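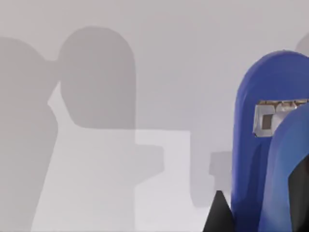 Blue housing against a pale grey backdrop

Murkard: The Complete Series (6-disc DVD set)
Label: Tarkura
Region: 2
Running time: 433 minutes
Catalogue updated 6/7/21

The sleeve calls Murkard "the lost classic of Sunday night drama". We sell it, and we'd still ask you to take that with some salt. It was never lost, for a start. The first series has been repeated often enough, and anyone who taped it will have most of what is on these discs.

What you do get is the second series in full, with the boathouse episode put back to its proper length. The feud over the Bălan inheritance makes a bit more sense this way, though the business with the second will is as daft as ever. 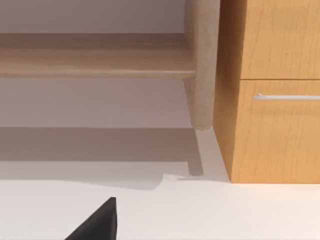 The label also says the picture has been "fully restored". We compared the opening episode with our old tape and the outdoor scenes are clearly better, with proper greens in the orchard. The indoor scenes look much the same to us, and the sound drops badly at the dinner party. There are subtitles on every episode, which helps.

As for the locations, the booklet claims the whole thing was shot in and around Flastham. We have our doubts. The church and the harbour steps match, but the big house has a different number of chimneys from one episode to the next, and the booklet prints no address for it. Don't plan a holiday around it.

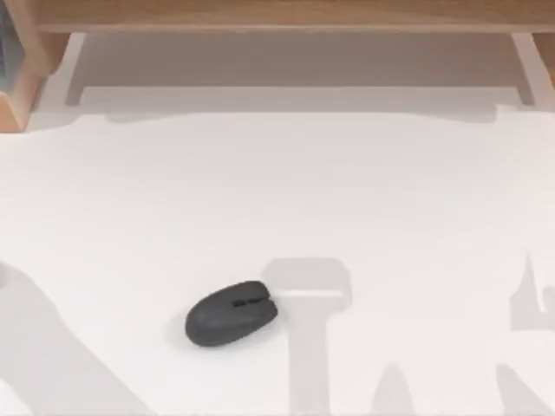

Extras
Two commentaries, one of them mostly silence
Stills gallery
Booklet with episode guide and a very rough map
Trailer for the April repeats

Worth having?
If you liked it the first time, probably. If you only half remember it, borrow a copy first. The discs come in a card box that splits at the corners, so ask for the spare sleeve when you order.

Order code: 243
Sealed sets can be returned. Opened ones can't, unless a disc is faulty.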